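4. The kit under review

4.1 What was ordered and what arrived

The Brereo two-arm package is sold as a complete sorting cell for small beverage and grocery handlers. The brochure uses the word "turnkey" on its first page and twice more before the price list, by which point the reader has stopped noticing it. We bought the package at the catalogue rate, with no discount and no visiting engineer, on the theory that a small bottler in a country town would get neither.

The order comprised the pedestal and both arms, two hands of different makes, a short belt conveyor, and a licence for the Briseo task software. The trays were our own. Assembly took longer than the manual allows for, largely on account of the manual, whose wiring chapter describes an earlier colour scheme. The Malabanan support desk, which handles the product locally, sent a corrected page in June. It was correct for the left arm.

We chose bottle transfer as the main task. It is the first job listed in the Brereo catalogue and the one most of our likely readers would want done. A filled bottle travels along the belt, a hand takes hold of it, and the bottle is set down in a tray beside the belt. A person does this without interrupting a conversation. Figure 4 shows the cell set up for the task, with the left hand held flat over the belt and a bottle standing towards the far end.

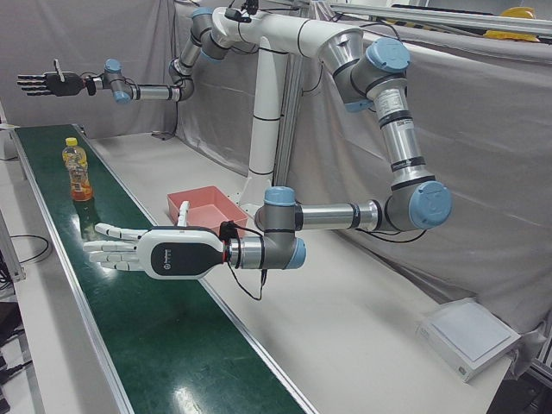 Figure 4. The cell in its bottle-transfer layout.

Malabanan objected to our use of this task in the comparison, writing that bottle transfer is a demonstration of the hand and was never meant as a measure of throughput, and that a buyer with nothing but bottles to move should be looking at a plain two-finger gripper on a cheaper arm. We think this is sound advice and would like to see it printed in the brochure. As it stands, the catalogue entry reads "high-volume bottling" and says nothing about cheaper arms. We have kept the task in and marked the results accordingly.

4.2 Teaching the task

Briseo offers two ways to teach a motion. In the first, the operator enters waypoints from a list and adjusts them one at a time. In the second, the operator demonstrates the motion remotely and the software smooths it. The sales material favours the second and shows it being done by a relaxed person in a clean shirt. We tried both.

Waypoint entry was dull and dependable. Our final sequence used 22 waypoints for a single transfer, most of them spent persuading the wrist to arrive over the tray at a sensible angle. The demonstration method was quicker to begin and slower to finish. The smoothing routine has firm opinions about what a tidy path looks like, and it will trim a careful approach into a brisk one unless told otherwise. The setting that tells it otherwise is under "Appearance".

Grasp height mattered more than anything else we varied. A low grasp put the fingers over the label, and the touch-detection settings that suited bare plastic did not suit a printed sleeve. A grasp near the neck gave steadier readings but left the weight of the drink to swing below the hand, so that the bottle was seldom upright on arrival. We settled on the high grasp and a wide tray. In Figure 5 the left hand has the bottle near its cap, tilted, above the tray.

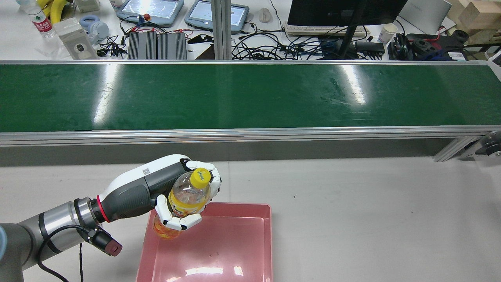 Figure 5. Bottle held over the tray, with the conveyor behind.

The release is where the package earned back some goodwill. Briseo lets each finger open on its own timing, and by delaying the thumb we could lower the bottle onto its side with some dignity. The same control is absent from the rival package from Bivuncombe, which opens everything at once and trusts to the tray.

4.3 Trial runs

We ran 402 transfers with the final waypoint sequence, using filled bottles of one kind. A transfer was scored as complete if the bottle ended in the tray with its cap on and no person had touched anything. We did not score elegance. Faults were logged by cause, and the commonest entry in the log is a pause in which the software waited for a confirmation it had already been given. Pressing the button again cleared it. Support described the pause as a safety feature and, in a later message, as a known issue.

The licence permits more than 2,000 stored motions. We stored six and had trouble finding them again, as Briseo files them by time of creation and does not allow renaming after the first save. An operator who accepts the suggested name will own a library of motions called "New Motion". An update dated Oct 15, 2022 added a search box, which searches by name.

4.4 Cost of ownership

The purchase price covers the hardware and the first year of software. After that the licence is renewed by the arm, so a two-arm cell pays twice, whether or not both arms are taught anything. Our bottle sequence used the left arm only. We asked whether the right could be left unlicensed and were told that it could, in which case the cell would not start.

Spare finger segments are sold in sets for one hand, and the two hands do not share parts. A shop with limited shelf space may prefer to order a matched pair — the option exists, on the last page of the price list, at no extra charge.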